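An Afternoon at the Kullness Open House

I had been meaning to get out to the Kullness workrooms ever since my neighbor came home from last year's open house with a tote bag full of remnants and a whole new way of folding pillowcases. So this November, with a thermos and sensible shoes, I finally went.

Kullness takes in clothes and household cloth that people are done with, sorts it, folds it and sends it back out to shops and shelters. They opened the doors at 1:00 and let us wander in groups of six - a nice number, small enough that you could ask your silly questions without feeling you were holding anybody up. Our guide was Kofi Agbenyega, who talked with his hands the whole way around and let us touch nearly everything.

We started in the sorting hall, which smells like clean laundry and cardboard (I could have stayed there all day!). On a good day 650 pieces come through, and every one gets turned over, checked at the seams and sent to a rack, a shelf or the rag bale. From there we went up to the folding room, and this was the part I had come for. Kofi's rule is that a top should end up as a neat block with the neckline where you can find it, so that whoever opens the box can read the label without pulling the whole thing apart.
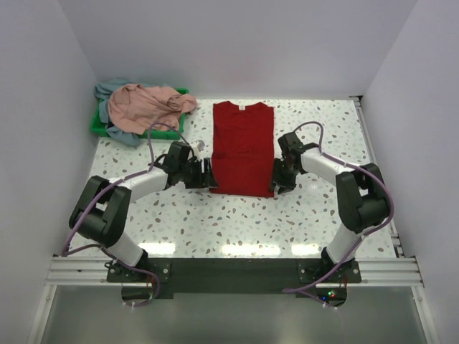
Wumpini Wumbei wondered whether it wouldn't be quicker to roll everything, the way you would for a suitcase, and said her own drawers at home had been rolled for years with no complaints. Kofi took that very well. Rolling is fine for travel, he told her, but rolls wander around in a box and flat things stay put, and the shop on Trujillo Street likes to stack its shelves high. There was some friendly back and forth about socks after that, which I will spare you.

Then we got on to spreading out, which I had always treated as the boring part. You want the body of the garment down first and the sleeves pulled away from it, and you smooth from the middle toward the hem. I tried it on an old sweatshirt of my own when I got home and it made a real difference, though my kitchen table is too small and one sleeve kept sliding off the end.
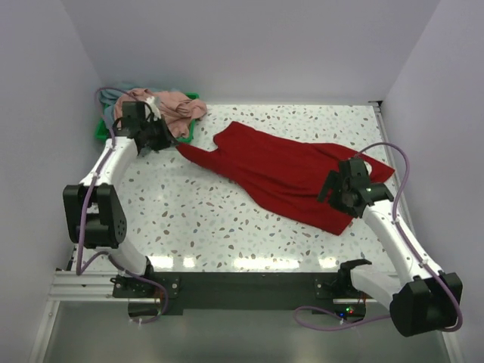

Red garment laid out on the speckled tabletop, with pink and blue cloth in the green basket behind.

We broke for coffee at 2:30 in the little canteen they call Osura. The ginger cookies were gone before the second group came down, and I am afraid I had something to do with that. A woman at my table had driven 80 miles to be there and was planning to start a clothing swap at her library, so we traded phone numbers and a good many opinions about hangers.

After the break they let us go back upstairs and linger. I asked about wrinkles, and Kofi said he never chases all of them - get the big folds out, find the straight edge of the hem, and work from that. I do like a person who knows when to stop.

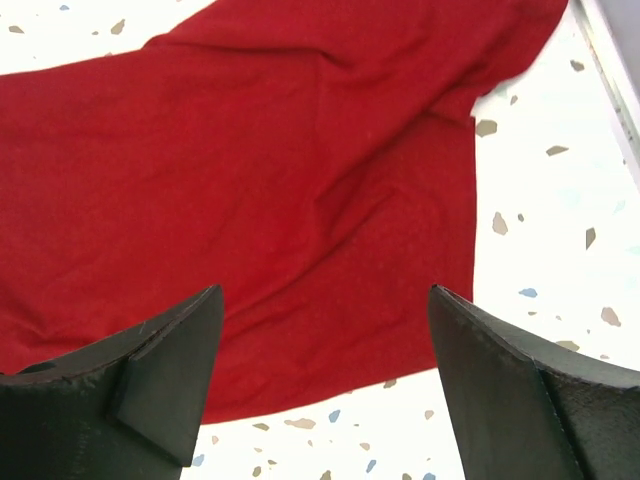 Soft folds and a straight edge in the red cloth.

The last stop was the shop downstairs, Amine, where everything is priced by color of tag and the line went clear out to the stairs. I came away with two dish towels and a wool scarf. If you want to go next year, sign up early, as they only had 186 places, and bring a bag for the remnants. Parking is behind the building, and the side door is the one with the ramp.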